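Kurnley gripper trials: gallery and notes

The tabletop round, May. The idea was to take household things of no particular dignity, put them on a cloth, and find out which gripper we would rather live with. The hand-helds went first. The arm-mounted pair, from Willier and Van den Broek, got the same kinds of items afterward on the bench at Likthorpe, and the notes on those are further down.

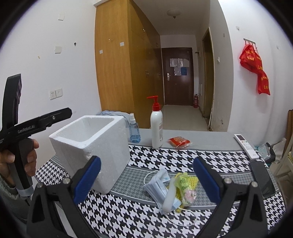 Foam box with its lid off, second gripper at the left. The lid is on in the next one.

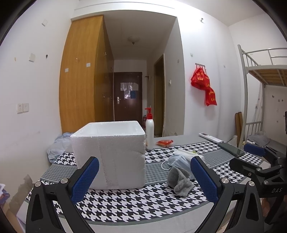

What went on the table

The rule for picking items was that each one had to be annoying in its own way. The foam box is wide and light, and the rim is the only sensible place to grab it once the lid is off. The pump bottle is tall and wants to tip. The face mask has ear loops, and an ear loop will catch on anything within reach. The remote and the phone are flat, which sounds easy until you try to get a finger pad under either one without shoving it across the cloth.

The houndstooth cloth stayed. There was a proposal to use plain gray, on the grounds that a busy pattern would bother the tracking. We took that as an argument for the houndstooth. If a setup needs a plain gray world to work in, we would like to hear about it before the invoice.

Hand-held, one hand or two

Most items need one gripper and some patience. The box is the exception. One gripper on the rim gives you a swinging box, two give you a box that goes where you meant it to, provided both hands agree on where that is. Mine needed a morning to come to terms. The lid is worse, as it likes to lift at one corner and stay put at the other three.

My own complaint is with the wrist angle. For anything tall it feels natural. For anything flat and far away you end up with your elbow somewhere near your ear, and you learn quickly to slide the remote toward you first. Then you have a log full of people sliding remotes toward themselves, and have to decide if that counts as a skill or a bad habit. It went down as a skill, after some discussion.

We like ribbed pads on fabric. On smooth plastic we have no strong feelings yet. A sock is the nicest thing in the whole set to pick up, and I would happily have done a day of socks.

The Willier

Two fingers, parallel, very quiet. It opens to a width that is generous on paper and slightly less so when you are trying to get it around a bottle that has rolled. Things we wrote down:

Good on the bottles, every size we tried.

Good on the remote, if the remote is turned the right way first. Otherwise it closes on air with great composure and reports success.

The success report is a setting. It was on by default. We found the setting on page 25 of the manual, after most of an afternoon spent admiring our results.

Cable comes out on the side you will want to mount something on.

The fingertips swap with a single screw, and the screw is a normal one. Whoever decided that should be given whatever they want.

The Van den Broek

Heavier, louder, and stronger than anything in this set calls for. It crushed the first snack packet so thoroughly that we moved the force limit down before introducing it to the foam. After that it behaved. It has a gentle mode, reached through a menu called Advanced, and a normal mode that leaves thumbprints in polystyrene.

It was better than the Willier on masks and cloth, mostly by clamping down on a fold and refusing to discuss it. It was worse on flat things, where the fingertips are simply too fat. There is a thin set in the catalog. The thin set ships separately, and at the time of writing it is still shipping.

Box lid: managed, slowly. It went on crooked more than once and stayed that way.

The numbers, such as they are

We logged 1,168 grasps over the round. The plan said up to 2,000, and the plan was written by someone who had not yet met the ear loops. Of the items, 3 were retired early: two packets for reasons of crushing, and a tissue that had become several tissues.

I am not going to print a ranking table. The two arm-mounted grippers did not get the same number of tries on every item, and the hand-helds are a different business, with a person attached who can see what is going wrong and quietly fix it. Put them in one column and the person wins, and all you have learned is that people are good at picking up socks.

What I would say to someone with one purchase order to spend:

For bottles, remotes and boxes of a known size, the Willier — with the success report turned off.

For cloth and bags, the Van den Broek, and budget for the thin fingertips and for a few casualties while you find the force limit.

For collecting demonstrations, the hand-helds, with two people taking turns so that neither one's shoulder gives out.

Small things for the next round

Tape a start mark on the cloth for the bottle, because "near the middle" covered a lot of ground this time.

More socks.

Agree in advance whether a dropped item that lands in the right place is a success. Opinions at Likthorpe remain divided, and the log currently has a category called "sort of."

Charge the spare controller the night before. It is on the checklist now, in capitals, under the line where it already was.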